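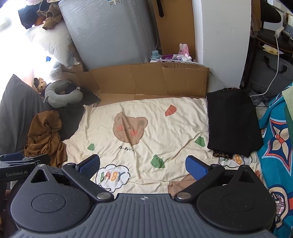

Why do we fold blankets? (and clothes, and pretty much everything made of cloth)

A page for kids. Grown-ups can read it too.

Ever scrunched a blanket into a ball and shoved it in the cupboard? Door won't shut. You push. Door pops open. Blanket on the floor.

Same blanket, folded, fits on one shelf. Same amount of cloth! So what changed?

Air. Mostly air.

Where the air hides

A scrunched blanket is full of pockets. Little caves, all filled with air. Folding lays the cloth flat on top of itself and the air gets pushed out the sides. Try it. Fold a towel, then press down with both hands. Hear the puff? Air leaving.

We measured in our kitchen. One blanket in a ball, 73 centimetres across. Folded up, 44 centimetres on the long side and not very tall at all. My nephew did the measuring, he is very strict with a ruler.

What's a wrinkle?

Cloth is made of threads, and threads are made of fibres, tiny hairy bits even thinner than your hair. Bend a fibre and leave it bent under something heavy and it starts to stay that way. Lots of bent fibres in a row = a wrinkle. A crease is the same thing, only straight and usually on purpose.

Cotton wrinkles easily. Fleece hardly does. Wool sort of springs back if you hang it up overnight.

Water helps fibres let go of their old shape. So does heat. That's why an iron uses both. (Irons are a grown-up job. They get hot enough to burn you realy fast.)

How to fold a small blanket

Find a flat place. A bed is good. Floor is fine if it's clean and the dog is outside.

Spread it out, picture side down. Smooth it with your arms, start in the middle and go outwards.

Corners to corners. Now it's half as big.

Again, other direction.

Again if it's still too big for the shelf. Stop when it gets fat and won't bend nicely.

Last bit: turn it so the smooth folded edge faces out. Then you can grab one from the pile without grabbing three.

Big blankets need two people. Each take two corners, walk towards each other, meet in the middle. Bit like a dance. Somebody always ends up with the wrong corner, just swap.

How many times can you fold it?

Every fold doubles the layers. One fold, 2 layers. Two folds, 4. Then 8, 16, 32. It gets thick so quickly! Most blankets give up at 5 folds or before that. Thin cloth like a hanky goes further than a fluffy one. Test a few and write down what you get.

How does the picture get on there?

Lots of kids' blankets have bears or letters or speech bubbles on them. There are two main ways. Printing puts colour on top of the cloth, a bit like a stamp, or a giant printer with a roll of fabric going through instead of paper. Weaving makes the picture out of coloured threads, so it's part of the cloth itself.

Want to know which one yours is? Flip it over. If the back is plain or very pale, it's probably printed. If you can see the picture on the back with the colours swapped around, probably woven.

Animal spots work the same way. Leopard spots on a cloth are nearly always just printed colour, no leopards needed.

Dark cloth, light cloth

When you put folded things away, or in the wash, keep new black clothes apart from cream and white ones. Dark dye can come off the first few washes and then your cream blanket is a grey blanket. Ask me how I know. Once the dark things have been washed a few times it's usualy okay, but check the label.

Something to try

Get a sock, a T-shirt and a tea towel. Scrunch each one, put a heavy book on top, leave overnight. Which is the most wrinkly in the morning? Feel them too. Now hang all three in the bathroom while someone has a shower and look again after.

Draw your favourite wrinkle if you like.

Written by Tymofii Lytvynenko
Aug 3, 2020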